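Robot learns to say when it is unsure of a screw

By Kirsty Sowerby
January 1, 2023

A research team at Ashworth has published a method that lets a robot arm take apart old desktop computers with far less human help than before, mainly by teaching it to stop and look again when it is not certain what it is touching.

The method, called Disinance, was tried on 15 machines of different makes and ages. The arm was asked to find and remove the fixings that hold the drive cage in place, lift out the cage and then free the coin battery from the motherboard. It finished the whole job on 12 of them. On two of the others it stopped partway and asked for a person, and on the last it stripped the head of a screw and was halted by the operator.

Recyclers have wanted something like this for a long time. Desktop computers contain copper, steel and circuit boards that are worth more when they are kept apart, and batteries that have to come out before anything goes near a shredder. Most of that work is still done by hand. Older cases are rarely built to the same plan, so a machine that simply repeats a fixed set of movements is of little use after the first few units on the bench.

Earlier systems dealt with this by using a camera fixed above the table. The camera found the parts, a computer worked out a path, and the arm followed it. The Ashworth team says the weak point was always the last few centimetres, where the arm itself got in the way of the view and cables hid whatever lay behind them.

Disinance moves the decision to a small camera at the wrist, so that the picture gets better as the gripper gets closer. At each step the software produces several guesses about where a part is and how it is held. If the guesses agree, the arm goes ahead. If they do not, it backs off a short way, shifts to one side and takes another view. The team calls this a "second look", and most of the paper is given over to working out when one is worth the time.

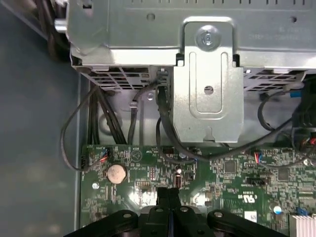
The hardest part of the task is telling a fixing from something that only resembles one. Round, shiny objects turn up all over the inside of a computer, and a program trained on pictures of screws will tend to see screws everywhere. The cross-head screw at the top of the bracket, in the middle of the drive cage, is an easy target from the wrist camera, while the coin cell down on the green board is also round and silver and catches the light. In early runs the software mixed up the two kinds of object often enough to make the results useless. The answer was to have it judge each find together with its surroundings, so that a disc in a circular socket on a circuit board is treated differently from a disc set into pressed steel.

Cables were the other main source of trouble. They bend, they move when touched, and their shape cannot be known in advance. The team did not try to model them in full. The arm treats any cable between itself and the target as a soft obstacle, nudges it gently with closed fingers and then checks whether the target has come into clearer view. If the force at the wrist rises above a set limit, the arm lets go and tries from another side. It may do this twice before it must ask for help.

The training pictures came from a set the group calls Evesitz, made up of 2071 close views of computer interiors. Each was marked by hand to show fixings, connectors, batteries and places where the fingers should not press. Some of the marks were later found to be wrong, chiefly where a rivet had been labelled as a screw, and the paper includes the results from both before and after the corrections. The corrected set gave a clear improvement on cages and almost none on batteries.

The group also ran the same machines with the second look switched off. Without it, the arm was quicker on the simple cases but failed on more than half of the full set. With it, the slower runs were mostly those in which the case had a deep side wall and the wrist could not tilt far enough to see round the cage. The authors say a slimmer gripper would help more in those cases than any change to the software.

There are limits. All the cases had been opened beforehand, with the side panel taken off by a person. The arm works on one computer at a time, lying flat, and it cannot yet deal with drive cages held by plastic clips. Tool changes between gripper and screwdriver are automatic, but they add a good deal to the time each unit takes. The team does not claim that the method is faster than a trained worker, and on the figures in the paper it is not.

What it may offer is a way to share the work. The paper describes a set-up in which one person looks after several arms and is called over only when one of them cannot settle on an answer. When that happens the arm shows its last view on a screen with its competing guesses marked, and the person picks one or takes over. The choice is saved and used in the next round of training.

Wikach, a firm that strips office equipment for parts, has agreed to host a longer trial starting in March. It will use two arms and a mixed supply of desktops taken straight from the incoming pallets, with no sorting by model. The firm has asked for memory modules to be added to the list of parts, as these are often worth reselling. The team says it has begun work on this but has no results to report.

The group plans to release the software and the corrected pictures once the trial is under way. A version for laptops is being discussed — the screws are smaller and the batteries are glued in, and neither problem has been looked at in detail.

Comments (4)

benchmonkey
I did this job for six years. The side panel is often the worst bit, especially if it has been dropped. Would like to see it try one with a bent case.

R. Tull
Does the failed one count as a failure of the vision or of the screwdriver? A stripped head could just be the wrong bit. The article doesn't say.

oldtowers
Good to see them printing the results from before the labels were fixed as well. I wish more papers did.

Marnie P
Plastic clips are on nearly everything we get in now, so that would rule out most of our stock. Will look out for the March trial though.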